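Handheld demos for soft stuff: is anyone getting value out of these?
Forum > Learning from demonstration > Data gathering

tollgate_pete
We're paying for home-collected demos through Prokell. The sales page says up to 2646 usable episodes a month per city. Our first delivery from Movville was 196, and I've been going through them by hand. Mostly bedding and folded cloth. I don't see what a policy is supposed to learn from half of it. One from the better half:

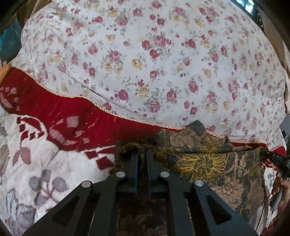
Fingers on the brocade, rose print cover behind.

You can at least tell where the fingers are. But dark cloth, black gripper, and two other patterned fabrics around it. Is that a grasp or a press? I can't label it from one frame and I doubt the annotators can either.

quillback
Why would you label it from one frame? You have the whole episode and the finger width. Clutter and busy patterns are the reason you pay for homes in the first place. If you want gray tables, use your own lab.

tollgate_pete
I'd like homes AND a view of what got grabbed. Finger width on thin cloth tells me next to nothing. Closed on one layer and closed on air look about the same in our logs.

Marta Dovhaniuk
Agree with Pete on finger width. We dropped it as a success signal for fabric back in October and went to a person watching the last two seconds of each clip. Slow, but the labels stopped contradicting each other.

I'd worry more about speed. What do your fast sections look like?

tollgate_pete
Bad. Same home:

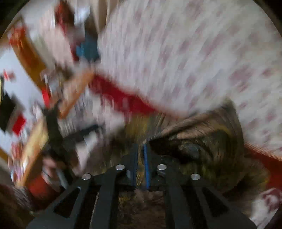 Photo: Movville batch, reviewer still / posted by tollgate_pete

Gripper is sharp, everything else is streaks. I can make out the red band and some shelf boards. There's a darker lump on the rug that might be a fold or might be an object, no idea. Of the 196 I threw out 21 for long stretches like that, and I was being generous.

quillback
So you kept 175 and you're complaining? Blur between grasps is transit. Mask it and train on the rest.

tollgate_pete
Mask it with what? Tracking drops out in the same stretches, so the poses after it are suspect too. Prokell's "quality score" passed every one of the 21.

So-yul Seol
I ran the same kind of cleanup on the Pleltholm cloth set. Two things that helped:
Cap wrist speed in the collector instructions and reject at upload. Rejecting a month later teaches the collector nothing.
Shorten the exposure, even if the indoor clips come out darker.
I wouldn't mask blur blindly. Check whether the track lines up again when a known spot comes back into view. If it doesn't, cut the episode there and keep the front part.

quillback
Darker clips on dark brocade, good luck with that.

So-yul Seol
Fair. We lost some dark cloth that way. I'd still take it over smeared frames.

Marta Dovhaniuk
Has anybody here trained with and without the fast segments? Everyone has an opinion on this and I haven't seen a number.

tollgate_pete
Not yet. I have 168 episodes from Sikder on similar cloth, collected slower. Plan is to train on those alone, then add the Movville ones, and see if it gets better or worse. I'm betting worse. Will post either way, and the contract renewal can wait until then.

quillback
Different collector, different homes, different speed. What would that prove?

tollgate_pete
Whether I should keep paying for it.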